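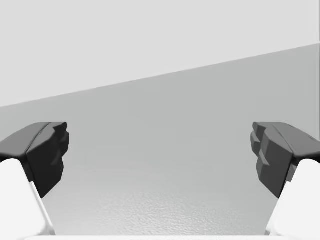 Rechercher dans les fils

Accueil > Fils > Robotique > Collecte en simulation

Orsolya Kelemen
Je commence un petit fil sur notre collecte de démonstrations pour Flira. Le français n'est pas ma langue, merci de me corriger avec douceur.

Objectif de novembre : 200 épisodes propres en simulation. Ce matin, nous en avions 26. C'est peu, je sais.

Barnabás Borbély téléopère, moi je relis et j'annote. Un épisode dure environ 8 secondes, mais la relecture prend beaucoup plus de temps.
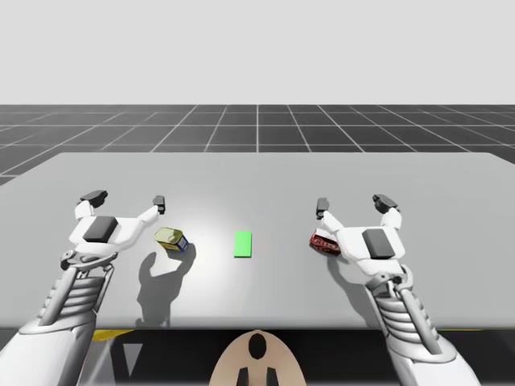
Ma règle pour les étiquettes : je note quelle main saisit, quel objet, et si l'objet finit sur le rectangle vert. Quand la main hésite longtemps, je garde l'épisode avec la mention « lent ».

Slavica Stojanović m'a demandé pourquoi garder aussi les échecs. Nous les rangeons dans un dossier séparé, le modèle ne les voit pas encore. Lutz voudrait les utiliser dès maintenant, nous en discutons.

Question à ceux qui font du bimanuel : est-ce que vous changez la position de départ des bras à chaque épisode, ou seulement celle des objets ?

Je relis la suite après 16 heures.

Contact | © Trarkeson | Haut de page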